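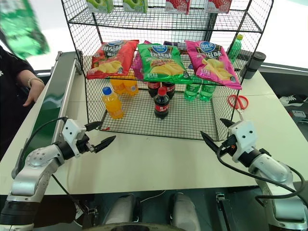
**What is safety stock?**
Safety stock is the part of the stock held only to cover variation in demand and in delivery time. It is calculated separately from cycle stock, which covers expected sales between deliveries.

## Handout 4: Reorder points for small retail outlets

Read with the Kilthorpe case sheet. The notation is the same as in Handout 3, except that lead time is now written L and is always in days.

### 1. Terms

- **Cycle stock** - stock used up by expected sales between one delivery and the next.
- **Lead time (L)** - days from placing an order to the goods being ready for sale. Time spent in the back store counts.
- **Reorder point (R)** - the stock position at which a new order is placed.
- **Stock position** - stock on hand, plus stock on order, minus stock already promised to customers.

The last term causes most of the errors in coursework. If stock on order is left out, the rule places a second order while the first is still on its way.

### 2. The basic rule

With steady demand d per day and a fixed lead time:

R = d × L

With variable demand, safety stock S is added:

R = (d × L) + S

Where daily demand is independent from one day to the next, with standard deviation s, and the lead time is fixed:

S = z × s × √L

The factor z is read from the normal table for the chosen service level. For 95 per cent, z is 1.64 to two decimal places. The service level here is the chance of getting through one order cycle without running out. It is a different measure from the fill rate, which is the share of demand met from stock. The two should not be mixed in one table.

### 3. Worked case: Kilthorpe

The Kilthorpe outlet sells a single line of canned soup supplied from the Jukmont depot. Mean demand is 124 cans a day. Lead time is 4 days. The standard deviation of daily demand is 30 cans.

Expected demand over the lead time:

124 × 4 = 496

Safety stock at 95 per cent:

1.64 × 30 × √4 = 98.4, rounded up to 99

Reorder point:

496 + 99 = 595 cans

Always round safety stock up. Rounding down gives a service level slightly below the one stated, and the answer will be marked accordingly.

Now suppose Jukmont moves to a slower route and the lead time doubles to eight days. Expected demand over the lead time becomes 992 cans. Safety stock rises only by a factor of √2, to 139.16, rounded up to 140. The new reorder point is 1,132 cans. Doubling the reorder point from the first case would give 1,190 and is wrong.

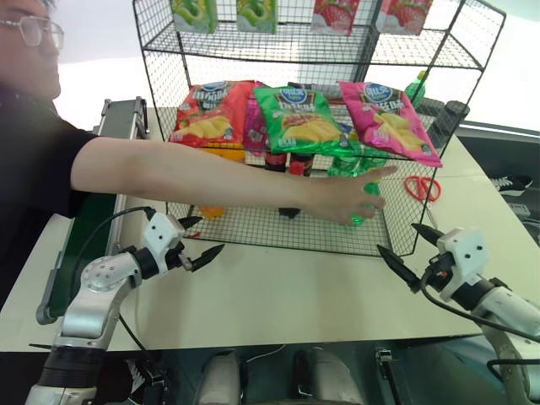
*Department of Retail Operations and Supply - Stock Control, Unit 7*

### 4. Periodic review

The rule in section 2 assumes that the stock position is known at all times. Many small outlets check it only at fixed intervals. If the review interval is T days, the protection period is T + L, and the order-up-to level M is:

M = d(T + L) + z × s × √(T + L)

The quantity ordered at each review is M minus the stock position at that moment. Order size therefore varies while the interval stays fixed. Under continuous review the reverse holds.

For the first Kilthorpe case with T = 7, the protection period is 11 days. Expected demand is 1,364 cans. Safety stock is 1.64 × 30 × √11 = 163.18, rounded up to 164. M is 1,528 cans. If the stock position at review is 486, the order is 1,042 cans.

### 5. Limits of the method

The normal approximation is poor for slow-moving lines. Where mean demand over the protection period is below ten units, use the Poisson table in the appendix.

Sales records understate demand whenever the shelf has been empty. Days with a stock-out should be removed from the data or corrected before d and s are estimated. The Karaki data set has both versions, and the difference in November is large enough to change the reorder point.

Variable lead time is covered in Handout 5.

### 6. Exercises

1. Recalculate the first Kilthorpe reorder point for a service level of 99 per cent (z = 2.33).
2. Using the uncorrected Karaki data, find d and s for each line. Repeat with the corrected data and comment on the change.
3. Show that under periodic review with T = 0 the formula for M reduces to the formula for R.

Exercise 2 may be done in Clillix or in any spreadsheet. Show the formulas used as well as the results.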